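Before you start, put the kettle on and read this through once to the end. Bread and butter pickles are about the most forgiving thing you can put in a jar, and my aunt Antigoni Fragkou made them every summer of her life without ever weighing a thing, but you'll enjoy the making of them far more if you know what's coming and aren't hunting for the mustard seed with sticky hands.

## What you'll need

- 1 kg small, firm cucumbers
- 2 medium onions
- 3 tablespoons coarse sea salt (not table salt, which can turn the brine cloudy)
- 449 ml cider vinegar
- 388 g granulated sugar
- 1 tablespoon yellow mustard seed
- 1 teaspoon celery seed
- half a teaspoon of ground turmeric

Yes, those are funny numbers for the vinegar and the sugar! Antigoni used a chipped jug for one and a tea tin for the other, and when Magdalini Margaritis and I finally sat down with the scales to write it all out, that is what they came to. I've rounded them up and I've rounded them down and I can't say it made much difference, but I'm fond of them as they are.

You'll also want four or five clean jars with lids that don't react with vinegar, a big pan and a colander.

## Slicing and salting

Wash the cucumbers well and trim a good sliver off the blossom end of each one. Slice them as thick as a pound coin — any thinner and they go floppy — and slice the onions a little finer. Tip the lot into your largest bowl, scatter over the salt and turn everything with your hands until it's evenly coated. Cover with a plate and leave it in the fridge for three hours. Overnight is fine too, if life gets in the way.

Then comes the rinsing, and please don't hurry it. Tip everything into the colander and run cold water through, lifting the slices from the bottom as you go. Taste one. It should be pleasantly salty, like a crisp, and if it makes you wince, rinse again. Let them drain for a good half hour, giving the colander a shake whenever you walk past.
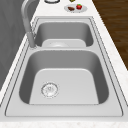 *Flurkcombe, August*

The cucumbers have come all at once this year, as they do. Grigoris Bakalis left a carrier bag of them on the step at 9 in the morning and there was another by teatime, so I've been through this recipe more than once lately and have a few things to add to the older version of this page.

## Making the brine

Put the vinegar, sugar and spices in the pan and warm it gently, stirring, until you can't feel any grains under the spoon. Bring it up to the boil, then add the drained cucumbers and onions. The moment it begins to simmer again, take it off the heat. I used to let it bubble away while I looked for the lids, and I ate a great many soft pickles as a result.

Meanwhile, wash your jars in hot soapy water, rinse them and dry them in a low oven for 17 minutes or so. Spoon the hot pickles into the hot jars, top up with brine until everything is covered, wipe the rims and put the lids on.

## Keeping them

Let the jars cool and then put them in the fridge. This is a fridge pickle, so please don't keep it in the cupboard. Try to leave them alone for a week, and finish them within the month. Iraklis Economou likes them chopped into potato salad, and I like them in a cheese sandwich with far too much butter. The leftover brine is lovely whisked with oil over a bowl of lettuce.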